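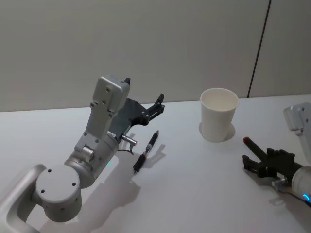
June 17, 2022

I slept badly again and woke before the alarm, thinking about the apartment in Rarelstead. We have 2 weeks to decide. The rent is 745 a month, and this is more than I pay now, but the rooms are bigger and the bus to Curkton stops at the corner. All morning I tried to imagine the walls. My sister-in-law wants a warm yellow in the kitchen. I want a plain light gray wall, with a white table in front of it, and nothing hanging. She says it will look like a dentist. Maybe she is right, but I find that my eyes rest on such a wall, and in my present room with the flower paper they never rest.

At lunch I walked to the paint store and took the small cards. There were so many grays that I became shy and asked no questions. One card was called Amadi, and I liked the name more than the color. In my language we have one word for gray and one word for the color of wet stone, and with these two we manage very well. I put the cards in my dictionary so they would stay flat.

Then I counted my savings, because I promised myself to do it before the evening. I have 2,759. The deposit takes a good part of it, and the moving van wants 100 more if we must use the stairs. We must use the stairs.

I wrote a letter to the landlord and corrected it three times. I was not sure if one says "I am interested in the apartment" or "for the apartment." The dictionary was full of paint cards, so I looked a long time before I found it.
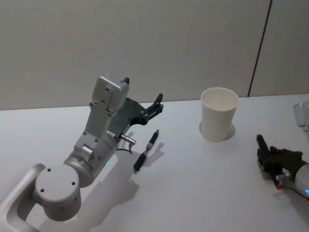 Evening

It rained after supper and I did not go out. I drank Kilto tea, the last bag, and drew the kitchen on the back of an envelope. The table can stand under the window – or along the long wall, if the door opens the other way. I cannot remember how the door opens. I must ask tomorrow when I call, and also ask if the painting can wait until September.

My sister-in-law telephoned at nine. Now she wants green.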